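Chapter 4
Setting Up a Two-Gripper Cell

A cell with two facing grippers is set up from the work surface outward. The Grisia cell used in this chapter handles small molded gears, and most of its faults trace back to fingertips that have drifted out of line.

4.1 Checking the fingertips

Lay a cloth over the whole surface and place a spur gear flat between the grippers, bore up. Bring both arms in until the pointed fingers face each other at roughly the same height.
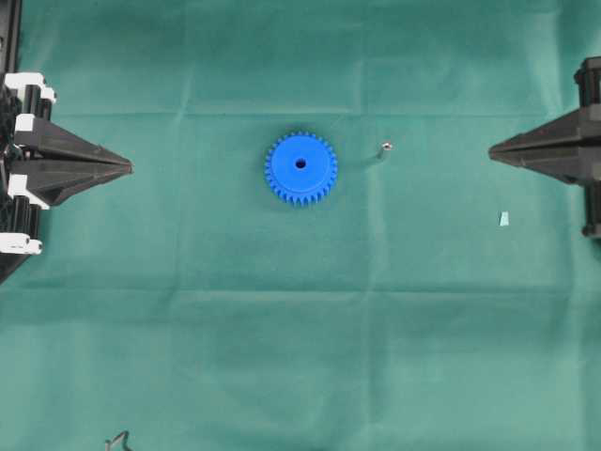
4.2 Recording the offsets

Jog the left finger first, then the right, and enter each reading in the setup sheet - 155 and 175 are the factory values. Clear loose hardware and scraps from the cloth before the first cycle.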